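Undora pulls desk-clearing release after grip fault in simulation

2 November 2019

Undora has withdrawn the latest release of its desk-clearing software for two-armed robots after a fault in the grip controller caused the left gripper to open while the arm was still moving. The fault appeared in simulation only. No physical machine had been updated.

The release, named Wumley, was put through 3,134 simulated runs before it was due to go out to test sites. In 100 of them the left gripper received an open command between pick-up and placement, and the object fell. In 8 of those runs the arm then carried on to the placement point and pressed down on the desk top with nothing in its grip.

"The drop is bad enough, but the press is the part we stopped the release for," said Everaldo Siqueira, who runs motion testing at Undora. "The arm had no load and the planner still believed it had one. On hardware that is a force event near a person's hands."

The task used in the tests is a plain one. The robot stands at a desk in a furnished room, lifts a flat object with the left gripper, keeps it upright over the desk and sets it down in a new spot. The right arm works over the other half of the desk top. Small items such as a lamp, a jar and a ball are left in place so that the planner has to keep clear of them.

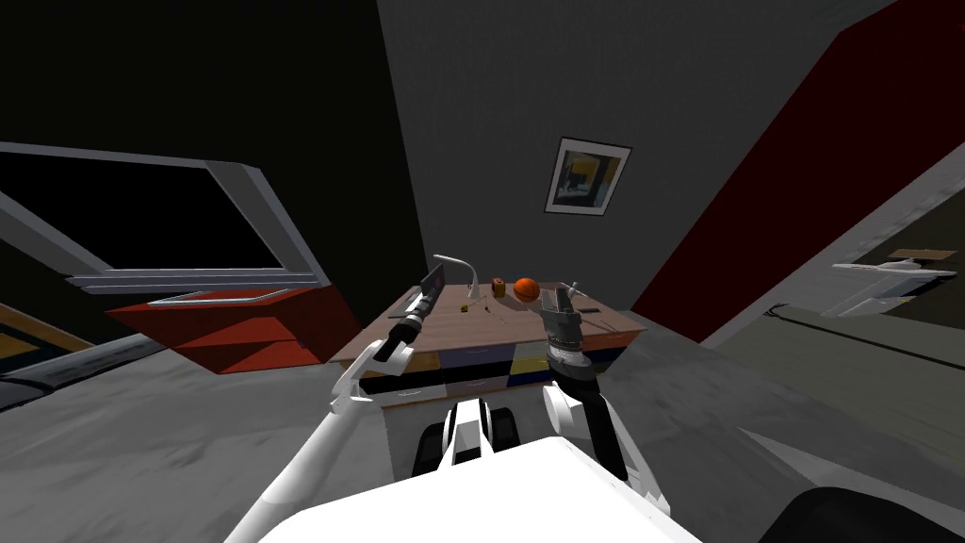

Cause traced to shared timer

According to a notice sent to test sites, both grippers were reading one timeout value. When the right arm waited for more than the allowed period, the timeout expired and the controller released whichever gripper had closed first. In the desk task that was nearly always the left one. The shared timer came in with a change made in February to cut message traffic between the arms and the planner.

The fault was missed earlier because the standard check stops at 3,000 control steps – too short for the right arm to reach its timeout. The longer runs were added for an unrelated study of joint wear.

Marinho, which supplies the wrist force sensors, said its parts were reporting correct values throughout. The planner did not read them during transport. Siqueira confirmed this and said the next build will compare measured load with expected load at every step and hold position if the two disagree.

Test sites have been told to stay on the previous release, Hurkum, which uses separate timers. Sites that loaded Wumley in simulation can keep their logs but should not reuse the saved grip settings, as the timeout value is stored with them.

A corrected build is in testing. Undora has not set a date for it – the full set of long runs will be repeated first, with the right arm delayed on purpose in each one.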